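# Play Kitchens and Household Corners: Gallery

The Costigan Early Learning Center maintains a collection of child-size furniture for use in its classrooms and for loan to partner programs. Selected pieces and settings are presented on this page. 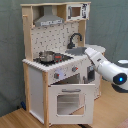

The role-play kitchen is the most frequently requested item in the collection and is assigned to one classroom for each term. Children between three and six years of age use it in small groups, usually during the first activity period of the morning. Staff are asked to set out only a few accessories at a time – a small metal pot on the stovetop is sufficient to begin a cooking game. The sink, with its black gooseneck faucet, is used for pretend washing only, and water should not be poured into the basin. The white toy microwave on the upper shelf gives taller children a reason to reach up and take turns, while the stovetop is within comfortable reach of the youngest members of the group. Panels may be wiped with a soft damp cloth. The exposed wooden posts should be dried promptly after cleaning.

## About the Collection

The collection was established to give every classroom access to well-made furniture that would be costly to purchase separately. It now includes 93 large pieces and over 1,337 smaller accessories, among them pots, cups, play food, cloths and baskets. All items are entered in the inventory under the name of the room in which they are normally kept.

The collection is supervised by Danilo Buenaventura, Coordinator of Classroom Materials. Requests for particular pieces should be sent to his office before the start of the term. Loans to partner programs at Avix and Tikmont are arranged separately and are subject to the needs of our own classrooms.

## Using the Kitchen Area

Teachers are encouraged to place the kitchen against a wall, with open floor space in front of it. A low table and two or three chairs may be added where the room allows. The table gives children a place to serve a meal and keeps traffic away from the stove.

Themes are changed by the classroom teacher as interest requires. Recent themes have included a bakery, a soup stand and a family breakfast. The breakfast theme was extended twice in the four-year-old classroom, where the children prepared menus and took orders from visiting parents. A folder of menu cards, order pads and picture recipes is stored with the accessories and may be copied freely.

Adults should allow the game to develop at its own pace. Questions such as "Who is coming to dinner?" or "What do we need from the store?" are suitable when play has slowed. Children who prefer to watch should be given time to do so.

## Care and Storage

- Accessories are returned to their labeled baskets at the end of each session.
- Knobs, hooks and hinges are checked monthly, and loose fittings are reported to the Materials Office.
- Painted surfaces are cleaned with mild soap. Abrasive pads are not permitted.
- Cloth items are laundered every two weeks, or sooner if needed.
- Large pieces are lifted by two adults and are never dragged across the floor.

Missing accessories should be noted on the room sheet. Replacement sets are ordered once a year, in September, through Plustura. A limit of 80 accessories per classroom remains in effect – additional items may be exchanged but not added.

## Loan Requests

Partner programs may borrow one large piece and one basket of accessories for up to six weeks. A refundable deposit of $100 is collected at pickup. Borrowed furniture must be kept indoors and returned clean, with all accessories accounted for.

Request forms are available at the front office and from the Materials Office during regular hours.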